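Gown Care After the Big Day

From the July newsletter of Esolness Bridal

The question we hear most at the counter this month has nothing to do with fit. Brides want to know what to do with the gown once it comes off. Syafiqah Jugah, who runs our alterations room, put together these notes.

Hang the gown overnight by the ribbon loops inside the bodice. The shoulder straps on most of our styles are not meant to carry the weight of a full skirt. If you had a bustle, undo every button and hook before you hang it.

Bring the gown in within 2 weeks if you can. Champagne and white wine dry clear and then turn brown over time, so a gown that looks clean may still need treatment. Tell us where you think the spills are - a strip of painter's tape on the garment bag is fine.

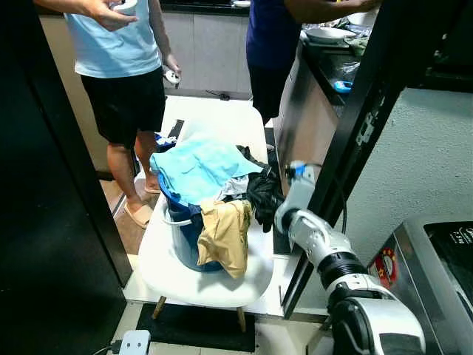
Everyday clothes in the bucket. Keep the gown out of the family wash.

Slips, cotton petticoats and washable shapewear are a different matter. Check the sewn-in label first. If it allows machine washing, use cold water, the gentle cycle and a mesh bag, and close all hooks. Anything with boning or horsehair trim should come to us with the gown.
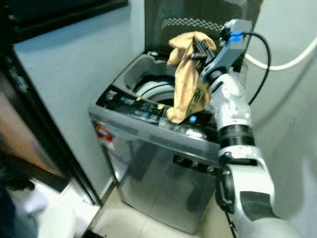

A top loader with the lid up.

Veils should never go in a machine. Plain tulle can be steamed from 13 inches away with the steamer pointed up from below. Beaded or lace-edged veils should be left alone until we have seen them.

Our cleaning partner, Todirbridge, picks up from the shop and returns gowns boxed in acid-free tissue.
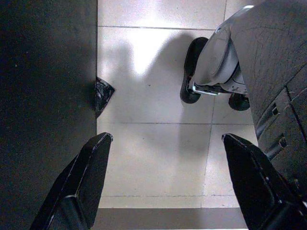
Store the box flat, in a closet or under a bed. Attics and basements get too hot or too damp. Open it every 3 years and refold the skirt along new lines - wear clean cotton gloves if you have them.

Preservation orders placed before the end of July get $60 off, including gowns bought elsewhere. Ask for Syafiqah or for Sekar Nugroho at the front desk, and bring the original tag if you still have it.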